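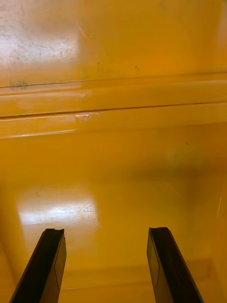
What do you do with a yellow bin once it has been emptied?
Wipe it with a barely damp cloth, let it air, and put it back on the same side it came from.

June 29, 2021

Spent most of the day on the small parts. I have put this off since December, when the Najafi order came in and everything got tipped into whatever was open. Wires in with boards, boards in with screws, and one bag with no label at all. I wrote the order number on that bag today, 584, after matching it to the packing slip, so that is one thing settled.

Did the bins first. The yellow ones show every bit of dust and they pick up gray streaks from anything metal. Old marker comes off the smooth parts if I rub long enough, but on the rims it only smears. I left the writing that I could still read. The rest I will redo when I get a new marker, the one in the drawer is finished.

Back hurts a little from leaning. The table is a good height for sitting and a bad one for standing, and I keep standing anyway.

Lunch was leftover rice and an egg. Read the Evix list while I ate. They want the old stock sorted by type before anything goes to Stodesar, and they want it in separate containers with nothing stacked. Fine by me. Stacking is how the last lot got bent.
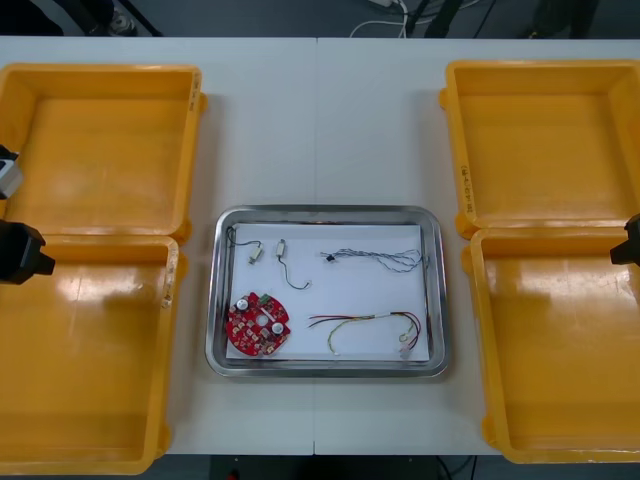
After lunch I went back to the tray. I like a sheet of white paper under small parts. Steel by itself throws so much light back that I lose track of the little pieces, and paper also keeps them from sliding when the tray gets bumped. I used to put down a cloth, but the pins caught in it and I spent more time unhooking than sorting. Paper gets changed when it looks dirty. I went through a few sheets today.

The order I settled on is to put out only a few parts at a time and clear those before reaching for more. It is slower at the start. By midafternoon I was keeping up with it and did not have to go back and fix anything, which can't be said for the way I did it last winter.

The phone rang twice. Once was Tanutow about the delivery, which is moved again, and once was a wrong number. Tanutow says the new total is 383 pieces where the old sheet had 100 fewer. I asked them to send it in writing. I don't want to argue over it later.
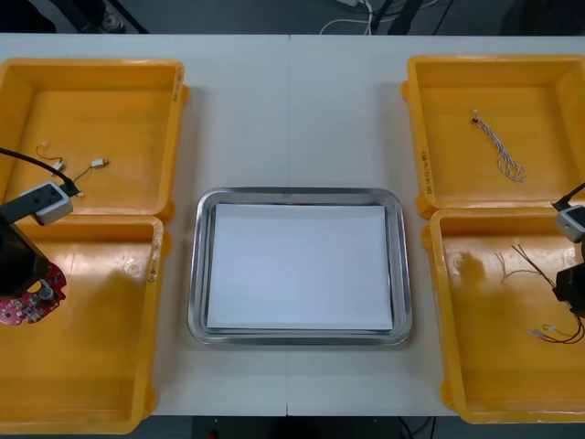 Wires are the worst of it. The short ones curl up and hook onto each other, and the plugs on the ends are easy to crush if a heavier part lands on them. I want them kept by themselves from now on, flat on the bottom of a bin and never in a bag. If one has a bad end it goes in the envelope for repair. I am not going to fix any until the sorting is finished or I will be at it until fall.

Stopped at suppertime. It rained for a while and then quit, so I opened the window and let the room air out. Swept under the table and found a washer and a pen cap. Kept the washer.

To buy: black marker, white paper, a roll of tape. Paid the Stodesar invoice, 70 dollars, and put the receipt in the green folder.

Tomorrow I start on the screws. Need to call Tanutow before noon if their sheet hasn't come.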